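The first thing Myung-ja Sung shows me is a drawer. She pulls it open with one finger, stands back and waits, and I have to say it's a wonderful drawer. Everything in it has a tray of its own, the trays sit side by side with no gaps, and I can see the peeler. I haven't been able to see my own peeler since I moved into my apartment.

"People want me to start with the pantry," she says. "The pantry is fun! But you open this drawer 20 times a day. Start where your hand already goes."

Sung runs Skitia, a small home-organizing business she set up after a long stretch managing the stockroom of a housewares store. Her specialty is what she calls the little stuff: twist ties, birthday candles, rubber bands, the spare batteries, the soy sauce packets. She teaches a Saturday class on it with her business partner, Ha-neul Kong, in a bright upstairs room over a fabric shop, and the two of them finish each other's sentences so often that my notes are a mess of crossed-out initials.

Kong came to it from the other direction. She was a student in the very first class, and by her own account the worst one.

"I brought a whole suitcase," she says, laughing. "Myung-ja told us to bring one drawer's worth of things, and I brought a suitcase, and it really was one drawer. I had 12 bottle openers. I don't even drink beer."

"She had a trumpet mouthpiece," Sung adds.

"I still have it. It has a tray now."

The trays are the heart of the method, and both women light up when I ask about them. They like plain plastic ones, shallow enough to see into and light enough to lift out with one hand, and they like them in different colors. I had expected the opposite. So many of the kitchens I see online are all clear acrylic and matching white labels, and I assumed anyone this tidy would want the same.

"Clear is pretty in a photo," Sung says. "At home, my husband doesn't read labels. My kids never read labels. But if I say 'red tray,' everybody goes to the red tray. Even my mother-in-law, and she doesn't like to be told where things are."

The rule in her own kitchen is that a color stands for a kind of moment. Red is for the table, anything you'd reach for when people are eating. Yellow is for cleaning up afterward. The pale ones she leaves for later, and she is very firm that there should always be a later.

"An empty tray is a present to yourself," says Kong. "In class everyone wants to fill it right away. They look at it and get nervous. I tell them to leave it a month. Something will come along that needs it, and then you don't have to redo everything."

"She filled hers in two days," says Sung.

"I did. With tape."

I ask what people get wrong most often, and they answer at the same moment: toothpicks. Kong thinks this is hilarious. Sung is more serious about it. Toothpicks, she explains, are the perfect test, as they are tiny and pointed and there are always too many of them, and the cardboard box they come in gives up after a week. She keeps hers in round containers with caps, standing up, and she likes to have the caps in two different colors so that one can stay in the kitchen for testing cakes and the other can go out to the table.

Garbage bags are the other great love. Sung gets rid of the box right away and keeps the rolls themselves within reach of the bin. "The box is bigger than what's in it, always, and you fight with it every time," she says. "A roll you can grab with wet hands." Kong goes further and keeps a second roll in the car, one in the laundry room and one, for reasons she declines to go into, in her piano bench.
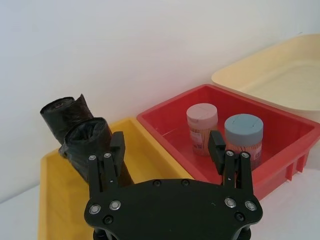

Table things in red, cleanup in yellow, and a pale tray left free.

We move on to budgets, where I brace myself a little, but there isn't much to brace for. The class costs 70 dollars for the morning and includes a set of trays to take home. Sung would be just as happy if you used shoebox lids. She tried them herself for a whole winter and says they were fine until someone spilled syrup.

Next up is a longer course called Surora, starting in April, for people who have finished the drawer and want to keep going: under the sink, the hall closet, and the shelf over the washing machine that Kong calls the museum. It will run for four Saturdays, with homework. Sung is already writing the homework and seems to be having a great time.

Before I go she asks about my own kitchen, so I confess about the peeler. She doesn't scold. She asks which hand I cook with, which side of the stove the drawer is on, and what I had to move this morning to get at a spoon. A whisk, I tell her, and a roll of stamps.

"Stamps!" says Kong, delighted, and writes it down.

Filed under: Home & Kitchen, Conversations, Small Spaces

Contact us | Copyright 2022 Skunine | Back to top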